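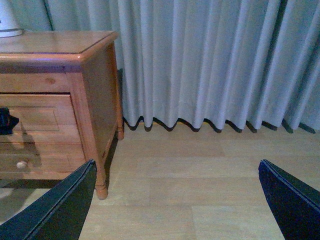 I have been defending pine furniture for most of my adult life, and I don't expect to stop now. People who would never dream of insulting your cooking will stand in your bedroom and tell you that orange wood has to go, and could they give you the name of a good gray paint?

My friend Eirini Stergiou painted hers in February, both nightstands and the dresser, and they look very smart. I told her so and I meant it. But I miss the knots. A knot is where a branch once grew, and I like having one by the bed, a little off from perfect, to look at while I put off turning out the lamp.

I'm fond of the rest of it too – the turned legs with their round feet, the plain white knob that a sleepy hand can find in the dark. Mine cost 80 dollars secondhand, and the man who sold it, Apostolos Makris, apologized for the color before I had even got my wallet out. I wish he hadn't felt he had to!

Fashions in wood come around again, and I suppose pine will have its turn, and then the people with the gray paint will be out buying stripper. Eirini says she'll never be one of them. I have kept the name of a good one for her anyway, in the drawer, under the hand cream.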